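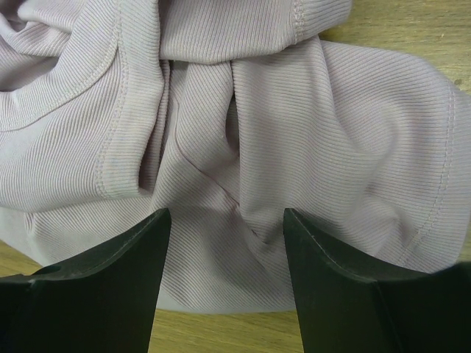
Work and Automation, Session 9: The Folding Table
November 21, 2019

Welcome back, everyone, and thank you for the thoughtful journals on the Menzies reading. Today we stay with garment sorting, and with the returns plant at Condley in particular.

Before the change, each person on the line picked up a garment, shook it out, looked over the seams and folded it, with a target of 550 pieces a shift. Folding is the part Relville wanted to hand over first, and you can probably guess why it was slow going. A box keeps its shape when you set it down – a soft ribbed knit with long sleeves lands in a different heap each time, and somebody (or something) has to find a hem or a cuff in it.

Gregor Chisholm interviewed 28 of the folders in June. Please read all of his transcripts if you possibly can, they are short and very good company. Watch for three words as you go: "minding," "rescuing" and "my table." Many of the older hands missed the talk across the line more than they missed the folding, and quite a few were glad of the rest for their wrists.

For next week: Hongjun Xiao's chapter on pay grades after retraining, and one page from you on who should set the pace.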